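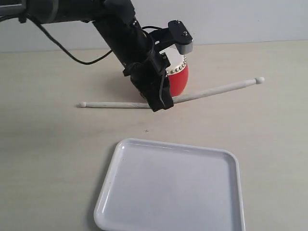 Print this section | E-mail this section

4. Comparison of finger sets

4.1 Setup

The second part of the study asks how much of the success rate reported in Section 3 depends on the fingers and how much on the controller. To separate the two, we held the arm, the table height and the wrist camera fixed and changed only the fingers and the control law. Two finger sets were compared. The first, referred to as the Bratard set, has a concave outer profile and narrows to a squared tip. The second, the Pelkonen set, has straight sides and a wider pad. Both were mounted on the same carriage with the same travel, and both were driven by the same motor at the same current limit.

The items were chosen to stress the fingers in different ways. A toy drumstick is thin, stiff and free to roll. A shallow plastic tray offers only its rim. Folded cloth deforms before it resists, and card lies so flat that a parallel grasp has almost nothing to close on. Rigid blocks, which made up most of the set in our earlier Stomlow tests, were left out. Both finger sets handled them without trouble in those tests, and they added little to the comparison.

Each combination of finger set and controller was run for 60 trials, with item positions drawn from the same list in the same order. A trial was counted as a success if the item was lifted clear of the table and held until the arm reached the release pose. Slips after that point were logged but did not change the outcome. The operator could stop a trial at any time; a stopped trial was scored as a failure.

4.2 Closing position and camera offset

Before each block of trials the fingers were driven shut in free air and the encoder reading was taken as zero. The step matters more for the Bratard set than for the Pelkonen set. A narrow tip leaves less margin: an error in the zero position that would go unnoticed with a wide pad can show up as a gap at the tip or as a preload on the motor. Figure 4 gives the view from the wrist camera with the fingers closed. 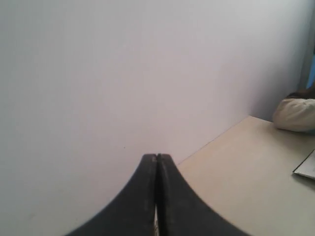 Begoña Lorente
Lead author, gripper hardware and calibration

Figure 4. Wrist camera view, fingers closed, no item held. The pale sliver near the bottom of the seam is light in tone against the dark fingers; the tips meet a little below the middle of the image.

Two points in Figure 4 bear on the results. First, the closed fingers take up the bottom center of the view and hide part of the table directly behind them. Any item in that region has to be located before the final approach, and the estimate then has to be carried forward without correction. Second, the table and the wall behind it are both pale and evenly lit, with a thin seam line between them. Segmentation by brightness alone was therefore ruled out for white items, and the detector was trained on edges and shading instead.

The camera offset was measured once per finger change, using a printed target at 17 positions. We did not repeat the measurement between controllers, as the mount was not touched. Scuffs and gray streaks on the fingers were left as they were. Cleaning or repainting the surfaces would have altered their friction, and the aim was to compare the fingers in a used state.

4.3 Controllers

The baseline controller closes at constant speed and stops when the motor current passes a fixed threshold. It has no model of the item. The second controller, developed at the Gavamville lab by Mathis Huet and Soo-ah Byun, closes in two stages: a fast approach to a preset width, then a slow stage in which the current is compared with a running estimate of friction in the carriage. Contact is declared when the difference stays above a limit for 103 ms. Shorter windows gave false contacts when the carriage passed over a stiff part of its travel.

Neither controller uses the camera after the fingers begin to close. We considered adding a visual check on slip – the mount would allow it – but the hidden region described above would have made the check depend on item size, and the comparison would no longer have been between finger sets.

4.4 Observations

With the baseline controller, the Bratard fingers did better on the drumsticks and worse on cloth. The narrow tips could be placed close to the table on either side of a thin stick, but on cloth they tended to pinch a single fold, which then pulled free during the lift. The wider Pelkonen pads gathered more material. On the tray rim the finger sets were close, and most failures came from a wrong approach angle. Card was the weakest item for every combination.

The two-stage controller reduced the difference on cloth. Its slow stage allowed the fold to compress before contact was declared, so the final grip was tighter at the same current limit. It brought no clear gain on the drumsticks, where the baseline already stopped in the right place. The cost was a longer closing time on every item, including those that did not need it. Per-item rates are listed in Appendix B, together with the stopped trials.

Contact: Begoña Lorente, corresponding author | Copyright the authors | Back to top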